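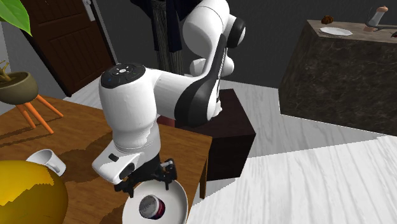 按 Funmilayo Danladi 的说法，一份操作规程如果只写“轻拿轻放”，等于没有写；夹持力、接近速度和释放高度都要有数值，数值后面要有出处，出处要能在版本库里查到。我们的规则编写组把这段话放在内部手册第一章，此后各章均按这一要求编排。

关于我们

Marnance 是一家从事机械臂操作规程编写、仿真验证与符合性评审的技术机构。我们不制造机器人，也不销售控制软件。主要交付物有三类：操作规程文本、配套的仿真任务集、评审报告。客户包括家用与轻型服务机械臂的集成商、高校实验室，以及需要在采购合同中写入验收条款的使用单位。

机构于2018年1月28日完成登记，最初只有规程编写一项业务。仿真验证业务由 Aminu Usman 建立，评审业务由 Titilayo Lawal 负责。三个部门使用同一套编号体系，但人员不交叉签字：编写者不得验证自己的条款，验证者不得评审自己的任务。

工作范围

我们处理的对象是桌面操作，即机械臂在固定底座上对餐具、罐体、工具、球类等日用物品实施的抓取、移动和放置。移动底盘、双臂协作和人机共融作业目前不在范围内。涉及人员进入工作空间的项目，我们只出具文本意见，不出具验证结论。

规程编写的基本单位是“条”。每条包含适用对象、前置条件、动作限值、终止条件和记录要求五个部分，缺一部分即退回。现行有效条款共1031条，收入 Prallow 规程库，库中每一条都保留全部历史版本。废止的条款不删除，只改变状态，编号不再重新使用。

常用术语的处理方式如下。

“接近”指夹爪处于目标物体上方或侧方、尚未发生接触的阶段。此阶段限制末端速度，并要求夹爪开口大于目标物体在夹持方向上的最大尺寸。

“接触”自任一指面与物体发生力的传递时起算。仿真中以接触求解器的输出为准，实机以力矩估计值或外部传感器为准，两者不得在同一份报告中混用。

“姿态异常”指物体的实际姿态与任务定义中的初始姿态不一致，例如应直立的罐体侧卧，或杯口朝向与设定不符。规程不要求系统一律停机，但要求在执行抓取前重新判定姿态，并写入日志。

“邻近物”指抓取目标周围、可能被夹爪或臂体触及的其他物体。剪刀等带刃物品单独列类，其间隙要求高于碗、盘等器皿。植物枝叶按柔性遮挡物处理，允许遮挡相机视线，不允许作为支撑或定位参照。

仿真验证

条款在发布前必须通过仿真。我们的任务集运行在自有平台 Etim 上，场景以室内环境为主，包含桌、柜、门、墙和常见陈设。现有登记任务2067项，每项绑定至少一条规程。一项任务的标准运行次数为1000次，每次按登记的分布改变物体位置、姿态和光照，随机种子全部存档。

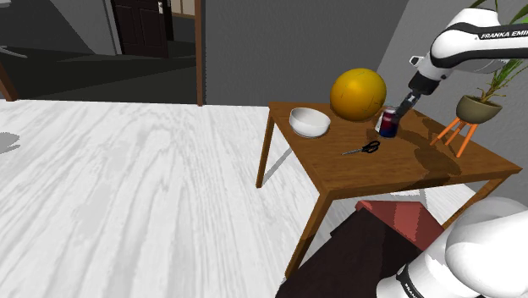
运行结果分为完成、受控终止和违规三种。受控终止不计为失败。系统判断条件不满足并按规程停止动作，属于合格行为，这一点在与客户沟通时经常需要说明。违规则不论任务是否完成，一律单列，并附末端轨迹、关节力矩和接触事件序列。

目标完成率不作为条款是否成立的依据。验证部门只回答两个问题：条款能否被无歧义地执行，违反条款时能否被检出。第一次提交即通过的条款很少，退回最多的是终止条件部分，典型问题是“夹持稳定后”“物体静止后”一类表述没有给出判据。此类条款须补充时间窗口和位移阈值后重新提交。

仿真与实机的差异按下列规则处理：

一、摩擦系数、物体质量和质心位置须注明取值来源，不接受“默认值”。
二、渲染画面不得单独作为判定证据，须与状态数据对应。
三、仿真中通过而实机中未通过的条款，状态改为“限仿真”，在查明原因前不得引用于验收合同。
四、臂体型号更换后，涉及关节限值和腕部尺寸的条款一律重新验证。
五、场景资产变更须重新登记，包括桌面高度、桌面材质参数和物体网格的任何修改。

评审与监督

评审由两名评审员独立完成，意见不一致时由第三人裁定，裁定理由写入报告正文。评审员在过去两年内为客户提供过咨询的，应当回避。报告草稿送交客户后，客户有15个工作日提出事实性异议。对结论的异议走复审程序，不在草稿阶段处理。

集成商 Botier 曾就“受控终止”的记录格式提出异议，认为原格式无法区分传感器失效与姿态异常。异议成立，格式于当年4月修订，相关条款全部重新发布。修订说明可在规程库中按编号检索。

人员

Funmilayo Danladi　规则编写组组长
Aminu Usman　仿真验证部
Titilayo Lawal　评审部
Femi Tamuno　规程库与版本管理
Salamatu Adeyemi　培训与对外联络

新进人员须完成内部培训并独立复现三项已登记任务的结果，之后方可提交条款。复现结果与存档不一致时，先检查环境版本，再检查随机种子，最后检查条款文本。检查顺序固定，检查记录由 Femi Tamuno 归档。

不受理的事项

我们不对产品作整体安全认证，不出具可用于市场宣传的排名或评分，不受理未提供控制接口说明的设备。仅有演示视频而没有日志的材料，不进入评审流程。

资料索取

规程库的目录和术语表公开。条款全文向签约单位开放，高校可申请教学用途的只读权限。申请时请写明臂体型号、夹爪类型、任务类别以及拟引用的条款编号，由 Salamatu Adeyemi 统一答复。勘误请注明条款编号和版本号，未注明版本号的勘误按现行版本处理。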